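Sketer Gripper Program: Progress Report to Drolden
Reporting period ending May
Prepared by Zübeyde Karabulut, Tinville site

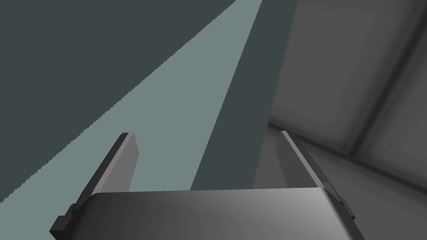
Why did the gripper report a closed grasp when it was holding nothing?
The controller treated any rise in motor current as contact, and on the faulted unit the current rose from friction in the finger drive before the fingers met a part.

1. Status

Work on grasp confirmation stopped for 3 weeks while the fault was traced. The cause is understood, a software change is in place in simulation, and the hardware change is on order. Work package 2 is behind schedule by the same 3 weeks. Work package 3 is not affected.

2. The event

The fault appeared during an unattended endurance run on the Tinville cell. The task was a repeated pick from a fixed tray with transfer to a second tray. The run was planned for 2000 cycles. The controller logged a good grasp on every cycle up to the stop, which came when an operator saw the arm moving with open air between the fingers and pressed the emergency stop. There was no injury and no damage to the arm. Parts were found on the cell floor inside the guard.

The stop circuit worked as designed. The guard door was closed for the whole run.

3. Findings

The log was replayed against the joint and finger position records. Finger position at the moment of "grasp confirmed" had drifted wider as the run went on. By the end, the recorded opening was larger than the part. The controller did not compare the two values. It used motor current alone, with a threshold of 300 mA held for 200 ms.

On teardown, the left finger carriage was found to drag near the middle of its travel. The lubricant had moved out of the contact zone and the slide surface was scored. Drag at that point was enough to hold the current above the threshold for the full time window. The controller then stopped closing and sent the arm to the transfer position.

Two conditions were therefore needed: a worn slide, and a check that relied on one signal. The second is a design error on our side. It was present in the first release of the controller and was not caught in review, as all earlier tests used new slides.

4. Simulation work

The gripper model used up to now had no friction in the finger joints and could not have shown this fault. Jytte Zoëga added a position-dependent friction term to each finger and reproduced the false confirmation with the old controller. The bare test environment was kept for this work so that any contact report with no part present could be counted as false without further checking.

The revised controller requires current above the threshold and a finger opening within the expected range for the part. If the current rises outside that range, the gripper opens, the arm holds position and a fault is raised. In simulation the revised controller raised the fault in each friction case tried. It has not been run on hardware.

One limit should be noted. Thin parts give an expected range close to fully closed, and a bent finger tip could still pass both checks. A third signal would be needed to rule this out. We have not costed one.

5. Corrective actions

Slides: replacement carriages with sealed lubrication have been ordered from Ketilsson. Until they are fitted, the old slides are inspected at the start of each shift and greased by hand.

Controller: the revised version will be loaded once the new carriages are in and the unit has been recalibrated.

Operation: unattended runs are suspended. An operator stays at the cell for all powered motion.

Review: finger position is now stored with every grasp record, and the test plan includes a worn slide.

6. Effect on budget and schedule

The carriages are covered by the existing hardware line. The lost time is not recoverable within work package 2, and we ask that its end date be moved by 3 weeks. No additional funds are requested.

7. Next period

Fit and calibrate the carriages. Repeat the 2000-cycle run with an operator present, first with new slides and then with the scored one refitted. Results of both runs will be sent to Drolden before any request to resume unattended operation.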